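4. Setting up the rain and tide gauge station

This section applies to community flood monitoring stations supplied under the Trukthorpe Coastal Adaptation Scheme. It should be read before the Broltex logger is switched on for the first time.

4.1 Choosing the site

1. Select open, level ground above the highest recorded tide mark.
2. Keep the rain gauge clear of walls, trees and overhanging roofs. The distance from any obstacle should be at least 2 times the height of that obstacle.
3. Obtain written permission from the landowner and keep a copy with the station record.

Caution: Do not fix the tide sensor to a sea wall that is under repair.

4.2 Fitting the logger

4. Mount the logger on the post with the cable entries facing down.
5. Connect the rain gauge to port A and the tide sensor to port B.
6. Press and hold the power key until the green light shows steadily.
7. Enter the station number. For the Flimmont estuary the number is 163.

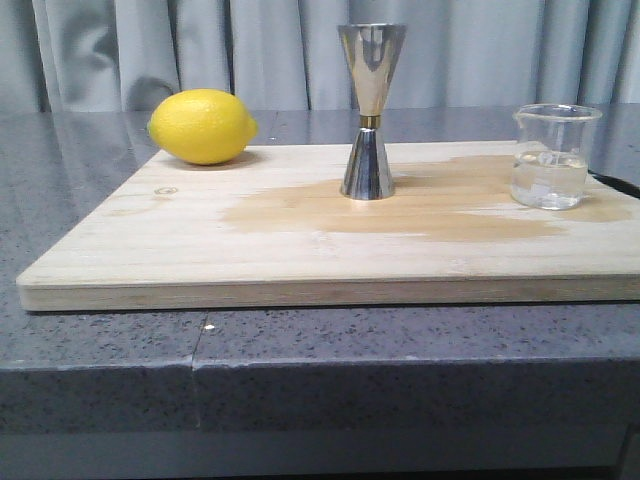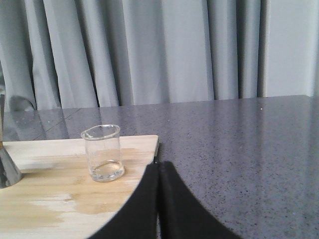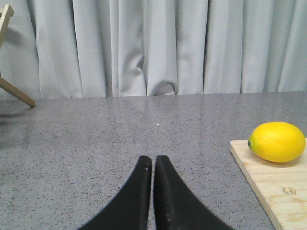
8. Set the recording interval. Stations on low-lying coast should use three minutes during the storm season and the standard interval at other times.
9. Set the clock to UTC. The logger does not adjust for summer time.

Note: The memory holds 3,000 readings. When it is full, the oldest readings are overwritten. Stations without a mobile signal must be visited and downloaded before this point.

4.3 Checking the readings

10. Pour the measured test volume slowly into the rain gauge and compare the total with the table in Annex C.
11. Compare the first high water reading with the local tide table. Differences caused by wind or low pressure should be entered in the remarks column.
12. Send the completed form to the Fekete data desk. Forms for the annual sea level summary must arrive by the end of December.

Caution: Readings from this station are not a flood warning. Official warnings must be followed at all times.

Filed under: Climate & Coast > Guides > Monitoring

Comments (3)

estuarywatcher: Is Annex C a separate download? I can't find it in the main file.

M.T.: It is under Forms, second page.

saltmarsh_lane: Our logger lost its station number after a battery change. Repeating steps 6 and 7 sorted it.

Contact us | © Trukthorpe Coastal Adaptation Scheme | Last revised 7/8/18 | Back to top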